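Looking After a Two-Arm Cell
Course handout 4: setting up and maintaining the simulated twin

Lirkville Technical Evening School, Automation Year Two
Handout revised 18 March 2026

Welcome back, everyone. Those of you who spent last term with the real cell in the workshop will remember how long it took us to get both arms bolted down, levelled and talking to the same controller, and you will be glad to hear that there are no bolts at all this time. We are going to set up the simulated copy of the cell, which I shall call the twin, and keep it in good order for the rest of the course. Please bring your notebook from last term. Your own handwriting about your own mistakes is worth more than anything I can print for you.

A word about the names, as they do get muddled. Pilik is the simulator, the program that works out how things move and draws what the camera sees. Cikex is the cell controller, and it is the same program whether it is driving the workshop arms or the simulated ones. Stanciu is the folder of parts we load into Pilik: furniture, bins, baskets, trays and so on. If you ring me up and say that Cikex has lost the shelf, I shall know you mean Stanciu, but I shall tease you about it.

1. Before you start anything

Open the cell log and read the last entry. I know this sounds fussy, but the twin is shared between the two evening groups and the other group may well have left it in a different state from the one you remember. The log will tell you which task was loaded, whether the arms were parked, and whether anything was moved by hand. If the last entry is missing, treat the cell as unknown and do the full start from section 2. If it is there and it makes sense, you may do the short start, meaning you skip the base check and go straight to the parts.

Check the disc as well. Recordings pile up remarkably quickly, and Pilik does not complain when it runs out of room, it simply stops writing. Last June one group ran a whole evening of beautiful trials and saved none of them. Move the old ones to the archive folder before you begin.

2. The full start

Load the empty room first, with only the floor and the wall. Let it run for 25 steps so that everything settles, and look at the step counter to be sure that it is counting. A counter that is stuck usually means the program has been paused from the other terminal, so have a look there before you go restarting things.

Next, load the left arm, then the right arm, and always in that order. Cikex gives out its channel numbers in the order the arms turn up, and if you swap them you will be sending left-hand commands to the right-hand arm. It is a very odd feeling, a bit like trying to write while looking in a mirror. Once both are loaded, send each one to its parked position by name and read back the joint angles. They should match the parked values on the card inside the front cover of the log.

Then jog each arm a little, one joint at a time, from the base outwards. In the workshop you would be listening for a rough bearing. In the twin you are watching for a joint that shivers when it ought to be still. Shivering nearly always comes from gains that are set too high for the step length, and the cure is to shorten the step before you touch the gains. I have watched a good many students go the other way about it and end up with an arm that droops like a tired tulip!

3. Placing the furniture and the parts

Load the shelf next and the loose item last. The shelf is fixed, so once it is where the task file says it should be, you can leave it alone. The loose item is free to move, and it will be dropped a very small distance when it first appears. Give it time to come to rest before you record its position. If you read the number while it is still settling, you will spend the evening wondering why your gripper closes a shade too high.

Do go by the task camera when you check the layout, and leave the free camera alone for this part. The free camera is lovely for showing visitors but it lets you fool yourself, as you can always swing it round to an angle where things look right. The task camera stays where it is put. It is the view your program will be working from, so it is the view you should be judging.

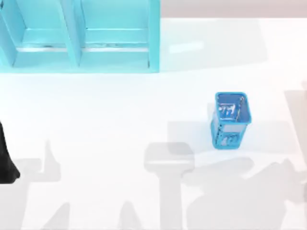

Figure 1. Layout check in the twin: turquoise shelf at upper left, blue basket standing on the floor, shadows of the two arms across the lower half.

Figure 1 makes a handy practice piece for the layout check, and I should like you to spend a few minutes with it before our next meeting. Look first at how much clear floor there is between the shelf and the basket. The paths we plan will have to use that gap, so it is worth sketching it in your notebook and marking which way you would bring each gripper in. The basket is upright and its open top is in view, and that gives you a rim to aim for. The walls have a cutout pattern in them too, so when you choose your grasp points, do think about whether the fingers will meet a solid bit of plastic or a hole.

Then look at the shadows. People tend to ignore them, and I would like you to get out of that habit. The arms themselves are mostly out of view, with only a dark sliver of one at the far left, but the shadows are a useful hint that there is something overhead. They are a hint only, mind you. A shadow shifts with the light as well as with the arm, and you must never use one to judge a distance. Read the joint angles from Cikex if you want to know where an arm is.

They matter for the vision side as well. The large shadow at the lower right reaches up close to the base of the basket. A colour threshold tuned on a bright, clear floor may wander once grey creeps towards the thing you are trying to find, and the deeper blue on the lower part of the basket may not pass the same test as the bright rim. Tune on several layouts, with the arms in different poses, and write down the ones you used.

4. Everyday care

The twin does not wear out in the way that a gearbox does, but it does drift, chiefly through small changes that somebody made in a hurry and forgot to undo. These are the jobs I ask each group to do, and they really don't take long:

At the start of the session, read the log, check the disc and confirm the parked angles.

After any change to a part in Stanciu, reload the whole scene. Swapping one part while the simulation is running leaves the old contact shape behind, and you get a basket that looks perfectly ordinary and behaves as though it were somewhere else.

Every fourth session, run the reference trial. It is numbered 277 in the trial list. Compare the final position of the basket with the one in the log. If it differs, stop and find out why before you record anything new.

At the end, park both arms, save the scene under its usual name, and write your entry. "All fine" is not an entry, I'm afraid. Say what you loaded, what you changed and what you put back.

5. When something goes wrong

The loose item sinks into the floor or jumps into the air. Look at its starting height first. If it begins even slightly inside the floor, Pilik will push it out again with great enthusiasm. Raise the starting height a touch and reload.

One gripper closes and the other does not. Check the channel numbers, then check that both grippers were included when the arms were loaded. There is a short form of the load command that leaves the gripper off, and it is very easy to type it by accident.

Error 766 on the controller. Cikex has asked for a joint angle and had no reply in time. In the workshop this would send you looking for a loose connector. In the twin it generally means that the drawing is taking too long, so close any extra camera windows and try again. If it comes back, lower the picture quality for the session, make a note of it, and remember to put it back afterwards.

The arms will not park. Something may be in the way, perhaps the shelf. Back the arm off one joint at a time, starting from the wrist, and try the park command once it has room. Please don't switch off collision checking to get it home. It works, and it leaves a mess for the next group to find.

6. To do before the next session

Carry out one full start on your own, from the empty room through to the layout check, and bring me the log entry. Sketch the floor plan from Figure 1 and add a path for each arm to the basket, with a second choice in case the first is blocked. Choose two pairs of grasp points and write a sentence or two on each.

If you get stuck, leave the scene exactly as it is, write down the last command you sent, and come and find me in the workshop before class. I am usually there early, with the kettle on.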